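Kibet Ondieki on flat-packs, scuffed walls and the last shelf in the box
07/04/2022
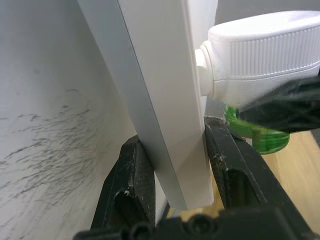
Kibet Ondieki has been putting together other people's furniture in Hodbridge for 20 years, and when I rang to ask if he'd talk to me about it he said yes, as long as I didn't mind holding things. So our interview took place on the floor of a spare room, with a half-built Utier bookcase between us and a tin of shortbread balanced on the windowsill. He likes plain white best, he told me, the smooth matte sort with nice crisp corners, although it does tend to show up everything else. You only have to stand a clean white panel next to a pale surface with a patch of dark grey scuffs across its lower middle to see what he means!

"People ring me about the shelves," he said, "and then I go home and they ring again about the wall."

I asked him how he got started. He'd been driving a van for a carpet shop, delivering rolls up and down the valley, and one of his regular customers had a Colletti wardrobe lying in bits on her landing. She'd had it there since July. He stayed for an hour and a half, got it standing, and she gave him a fiver and a jar of chutney. "The chutney was terrible," he said, "but I thought, well, I enjoyed that."

He keeps a notebook of every job – a proper one, with a red spine – and he turned to the back page to show me. Number 926 was a cot. He's well past that now and on to his third notebook, and he reckons he must have done about 2,000 if you include the things he's taken apart again for people moving house.

Taking apart is harder, apparently. I'd have thought it was the other way round, but Kibet shook his head at me. "New board is strong. Old board, you've had the screws in and out, it's gone soft round the holes. You have to be gentle with it. I stand each piece up, I look at the corners, I wrap the corners. Never mind the middle, the middle can look after itself."

He is very firm about the wrapping. Old towels are good, blankets are better, and newspaper is banned because the ink comes off on white. He also won't lean a panel against a painted wall, not even for a minute while he finds his pencil, and when I did exactly that with one of the side pieces he moved it without a word and carried on talking.

What about marks that are already there? He's cheerful about those. A damp cloth first, then a soft pencil rubber, then one of those white sponges if the owner says yes. "Half of it is only rubbed on," he said. "The other half, you put the bookcase in front of it."

I wanted to know whether he ever reads the instructions. He does, all the way through, sitting down, before he opens the bag of fittings. The Temba ones are his favourites – big drawings, he says, and they number the pieces properly. He has kept a few sheets from the early years and his daughter has threatened to frame one for his birthday.

By then it was nearly 4 and we had one shelf left. I held the side steady while Kibet slid it in, tapped it twice with the heel of his hand and went off down the hall to ask about a hoover.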